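How to Tie a Bow Tie (and Look After It Once You Can)

Posted in August by the Plundeck editor | 9 comments

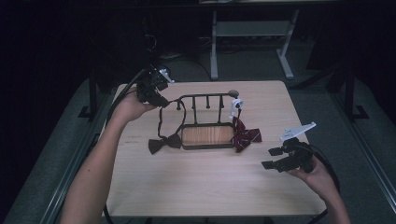
Black bow tie, small metal rack with a wooden base.

I was thirty-something before I tied my own bow tie. Up to then I'd worn the clip sort to every smart do and hoped the lighting was bad. Then a cousin got married at a hotel with a very strict dress code, I bought a proper self-tie one from Nuson in a fit of confidence, and I spent the hour before the taxi came swearing at a bathroom mirror. I got there in the end, and I've tied one for every wedding and works dinner since, so let me save you that hour!

The big secret is that you already know the knot. It's the one you use on your shoes. If you can tie a shoelace bow you can tie a bow tie, and the only reason it feels so odd is that it's under your chin and the mirror is showing you everything the wrong way round. Have a go around your thigh first, just above the knee, sitting down. You can see what your hands are doing and the size is near enough the same as a neck.

Getting the length right

Most self-tie ones have a slider or a row of little holes with a hook, usually with collar sizes printed next to them. Set it to your shirt collar size to begin with. My collar is 38 cm and I set mine one notch looser, as I like a slightly bigger bow, but start with the proper number and fiddle later. If the finished bow sticks out past the sides of your face, it's too long. Shorten it and try again.

Tying it

1. Turn your collar up and hang the tie around your neck with the left end a bit longer than the right. Two fingers' width is plenty.

2. Cross the long end over the short one, close to your neck, then bring it up underneath and pull snug. Flip the long end over your shoulder so it's out of the way.

3. Take the short end and fold it back on itself where it's widest, so it makes a bow shape. Hold it flat against your collar button. This is the front of your bow.

4. Let the long end drop straight down over the middle of that.

5. Pinch the front bow together with your left hand, folding both sides forward. You'll feel a small gap open up behind it, between the bow and the first knot.

6. Fold the long end into a loop and push the folded part through that gap. Go in with your finger and poke it. It'll feel far too tight and you'll think you've gone wrong. Keep poking.

7. Now tighten by pulling the folded loops, one on each side - never the flat ends, or the whole lot comes undone and you're back at step 2. Ask me how many times I've done that.

Tweak it until it's more or less level. Mine always droops a little on the left and I've stopped minding. A bit of a wonk shows you tied it yourself, and I've grown quite proud of it.

If it keeps going wrong

A very shiny satin slips all over the place, so learn on cotton if you can. I bought a cheap practice one from Görtz, in a mustard check I'd never wear out of the house, and it was the best money I spent. Do 5 goes in a row, then put the kettle on and do one more. It sank in much faster that way than when I slogged at it for a whole evening. And if the front looks fine but the back is a tangle, leave it alone, the back is behind the front!

What about ready-tied ones?

Nothing wrong with them at all. The bow is already made up and you just fasten the band under your collar. I keep one for dinners where I know I'll be running late. The only care they need is not getting squashed, so don't shove one in a coat pocket like I did on the train to a works do. It took a lot of steam to bring that back.

Keeping them nice

Undo a self-tie completely when you take it off (pull one flat end, very satisfying) and hang it up or roll it loosely. For creases, hold it in the steam from the kettle, mind your fingers, and smooth it flat by hand. If you must iron, go cool with a tea towel on top. Spills on silk I dab with a dry cloth and then take to the cleaners, having once made a gravy spot three times bigger with a wet flannel.

I keep mine in an old Skolline biscuit tin in the wardrobe, with the practice one on top.

Filed under: Getting Dressed Up, How-Tos

More from this section
Sewing a shirt button back on so it stays on
Cufflinks, which way round do they go?
Polishing black shoes without ruining the carpet
Folding a pocket square in a hurry
What to pack for a wedding weekend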